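4. The open day at Fasholm

4.1 Setting and format

The walk-up demonstration took place at the Fasholm site on 13/08/2022, as part of the Prevden project's public open day. Visitors came through in groups, were given a two-minute talk by the first author, then watched the robot do a shelf-picking job from behind a taped line. No slides. Rodica Dobre from Nulldale ran the control station and logged every attempt by hand as well as through the software, which turned out to matter (see 4.3).

We had 476 people through the door by the site's own count. Of these, 50 agreed to fill in the one-page form at the end. The form asked what they thought the robot was doing, what they thought it would do next, and whether they would be happy to work beside it. Parents filled in most of them, kids dictated a fair few.

The job itself was kept the same as in Section 3 – shelf to bin, one item at a time, walking allowed. Yellow shelving, carpeted floor. We had wanted bare concrete to match the lab but the carpet was already down and there was no time to argue. Foot placement beside the shelving was the part we worried about most, so the wrist view was kept up on the operator's second screen all day.

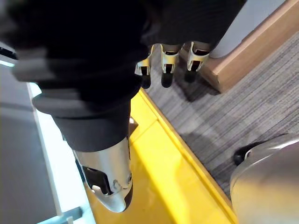 Figure 4a. Wrist view. Metallic foot piece on yellow platform, striped carpet alongside.

That view is not pretty and is hard to read cold. Dobre says it takes a new operator the better part of a morning before they stop tilting their head. For judging clearance at floor level it was still better than the head view, where the legs get in the road of everything near the feet. Several visitors asked why the operator was looking at "the carpet channel". Fair question and we did not have a short answer.

4.2 The picking task

Items on the shelf were a mix of shapes: black shoe-shaped trays on the upper tier, smaller things in a row on the lower one. The trays were what people came to see. They are long, hollow and have a decent wall to grab, and they are big enough to follow from behind the tape. The small round containers are more interesting from a grasping point of view but past the second row of visitors you can't see a thing, so we led with the trays and only did the small stuff on request.

The place target was a grey bin with a flat cardboard box in it. The Hung planner treats the top of the box as the place surface and does not reason about the bin walls except as something to stay clear of. A run was scored as complete when the hand had let go and backed off past the rim.

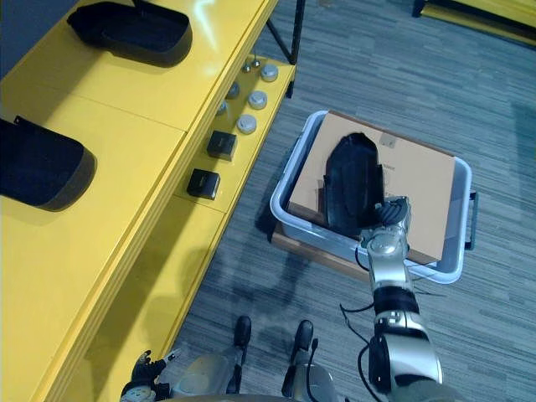
Figure 4b. Head view. Right hand holding a tray against the box in the bin; two more trays on the upper tier of the shelf.

We ran 30 scored attempts across the day, plus an unscored number of repeats when a group asked to see it again. Seven of the scored attempts needed the operator to step in. Most of those were at the release: the fingers opened but one stayed in contact with the tray wall and dragged it on the way out. Lab runs in Section 3 show the same fault, so we don't put it down to the venue. The remainder were pauses called by Dobre when a child had crossed the tape. These were counted as interventions, which is harsh on the robot but it is what our protocol says and we did not want to start makeing exceptions after the fact.

Crowd noise had no effect that we could find. Daylight may have. The head camera's exposure shifted through the afternoon and shelf detection got slower, still inside the limit we set beforehand. Would need another visit to say more – one is pencilled in for November.

4.3 Logging and views at the hand

Software logs dropped out twice. The hand-written sheet filled both gaps, times are to the nearest minute only. Anyone using the released data should treat those entries with some care.

Between groups the arm was at times raised, and the wrist view then takes in wall and ceiling, with the fingers hanging in the middle of it.

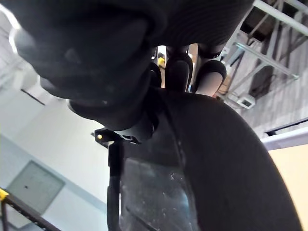
Figure 4c. Wrist view towards the wall and ceiling truss. Small yellow indicator light on the connector housing by the wrist.

Frames like 4c were left in the release. They are no use for picking but the background is a quick check on arm pose, and removing them would of broken the time alignment with the head view. Users who want task frames only can filter on the place label.

4.4 What visitors wrote

Answers to the first form question were mostly right: putting things away, packing, sorting. The second did worse. Asked what the robot would do next, many wrote that it would pick up the bin, which it has never been programmed to do. We think the pause after release reads as the start of something. A shorter pause, or a clear step back from the bin, is an easy change and is already in for the next build.

On working beside it, adults were split and the comments were brief. Speed came up a lot, always as too slow. One form said only "mind your toes". Coding of the free-text answers follows the scheme in Section 3.5, full table in the appendix.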